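Zwei Arme, ein Wohnzimmer

In der Werkstattgemeinschaft Saststead wird seit Januar an einem zweiarmigen Roboter gebaut, der Polstermöbel aufräumen soll. Der Weg dorthin führt über Kabelzug, Greifkraft und viele verworfene Aufnahmen.

Harish Semwal beginnt mit dem Moment, in dem alle Gelenke Strom bekommen. Die Motoren halten dann ihre letzte Position, der Rechner fragt nacheinander die Encoder ab, und erst wenn jeder Wert plausibel ist, gibt die Software die Bewegung frei. In der ersten Fassung fehlte diese Abfrage. Ein Arm fuhr beim Einschalten gegen den Anschlag und verbog eine Halterung am Handgelenk. Semwal hat das Teil aufgehoben, es liegt in der Schublade mit den Aderendhülsen.

Der Roboter trägt den Namen Duvley. Semwal konstruiert die Mechanik, Bhupendra Mishra schreibt die Steuerung. Beide arbeiten abends und an freien Tagen, die Teile bezahlen sie selbst. Der Aufbau folgt einem verbreiteten Muster: zwei Arme an einem gemeinsamen Rumpf, an jedem Arm ein Parallelgreifer, dazu eine Kamera am Kopf. Jeder Arm hat 7 Freiheitsgrade. Einer weniger hätte für die meisten Griffe genügt, doch mit dem zusätzlichen Gelenk lässt sich der Ellbogen verlagern, ohne dass der Greifer seine Lage ändert. Zwischen zwei Sofas entscheidet das darüber, ob eine Bewegung ausführbar ist oder an einer Armlehne endet.

Die Steuerung läuft in zwei Schichten. Unten regelt ein Mikrocontroller die Gelenke, oben rechnet ein gebrauchter Bürorechner die Bahnen aus und wertet das Kamerabild ab. Für die Verbindung hat Mishra ein eigenes Protokoll geschrieben, das er Asavel nennt. Es überträgt Sollwerte, Istwerte und Motorströme in festen Paketen mit Prüfsumme. Bleiben 6 Pakete hintereinander aus, hält der Arm an. Ein fertiges Bussystem hätte Mishra Wochen erspart, wie er einräumt. Er wollte die Fehlerbehandlung aber selbst in der Hand haben, und die vorhandenen Bibliotheken passten nicht zu den gebraucht gekauften Antrieben.

Die größten Verzögerungen hatten mit Software wenig zu tun. Die Kabel zum Handgelenk müssen jede Drehung des Unterarms mitmachen. Werden sie zu kurz verlegt, ziehen sie am Stecker, bei zu großer Länge bleiben sie an Möbeln hängen. Semwal verlegte sie anfangs eng am Rohr. Nach einigen Stunden Betrieb meldete der linke Greifer sporadische Aussetzer, Ursache war ein Adernbruch knapp hinter der Zugentlastung. Seither laufen die Leitungen in einem freien Bogen. Die Lösung ist optisch wenig befriedigend und hat bislang gehalten.

Geübt wird an Kissen. Ein Kissen gibt nach, verändert beim Zugreifen seine Form und verdeckt mit seiner Fläche die Kanten, an denen sich die Bilderkennung orientiert. Mit einem einzelnen Greifer lässt es sich an einer Ecke anheben, hängt dann aber schief und dreht sich weg. Duvley soll es deshalb mit beiden Armen von den Seiten fassen. Die Schwierigkeit liegt in der Abstimmung: Schließt ein Arm früher als der andere, schiebt er das Kissen aus der Mitte. Mishra lässt beide Arme auf denselben Zeitstempel warten und begrenzt den Motorstrom beim Andrücken. 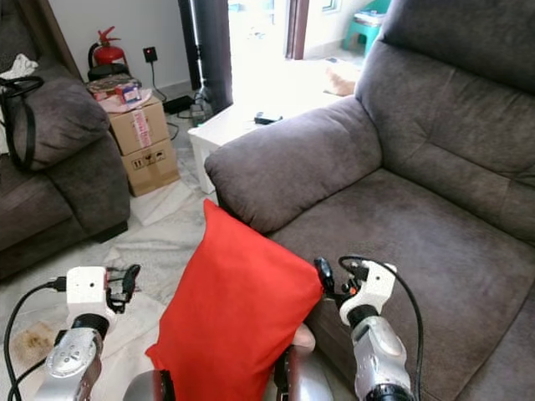 Die Greifer sind für diese Aufgabe zu schmal, schrieb Mathur nach einer Vorführung in die Projektliste. Wer Stoff halten will, brauche Fläche, und mit breiten, weichen Backen ließe sich die halbe Regelung streichen. Semwal hat den Einwand geprüft und zwei Sätze Backen aus Silikon gegossen. Sie hielten den Stoff besser, trugen aber so stark auf, dass der Greifer nicht mehr zwischen Kissen und Lehne kam. Die Frage ist offen. Mathur schlägt inzwischen eine keilförmige Variante vor, deren Gussform noch fehlt.

Parallel dazu sammelt Mishra Bewegungsdaten. Eine Person führt die Arme über zwei Handgriffe mit Gelenksensoren, der Rechner zeichnet Kamerabild und Gelenkwinkel gemeinsam auf. Bis zum 04/04/2020 waren 2802 Durchgänge gespeichert. Brauchbar ist davon nur ein Teil. Verworfen wird jede Aufnahme, in der die Zeitstempel von Bild und Gelenken auseinanderlaufen, ebenso jede, in der die führende Person mitten in der Bewegung zögert — das Modell lernt das Zögern sonst mit.

Bei den Kosten bleiben beide vage. Teuer waren die Getriebe, günstig die Aluminiumrohre, und die meiste Zeit floss in Halterungen, von denen es inzwischen 13 Versionen gibt. Die Zeichnungen wollen sie offenlegen, sobald die Maße der Handgelenke feststehen. Asavel soll folgen, wenn Mishra die Dokumentation geschrieben hat. Bisher besteht sie aus Kommentaren im Quelltext.

Als nächster Schritt ist ein Kraftsensor im Handgelenk geplant. Der Motorstrom liefert nur einen groben Schätzwert, weil die Reibung im Getriebe mit der Temperatur schwankt. Semwal hat den Platz für den Sensor im Gehäuse bereits vorgesehen. Die Bohrungen stimmen nach seiner letzten Messung noch nicht, der Flansch muss ein weiteres Mal gefräst werden.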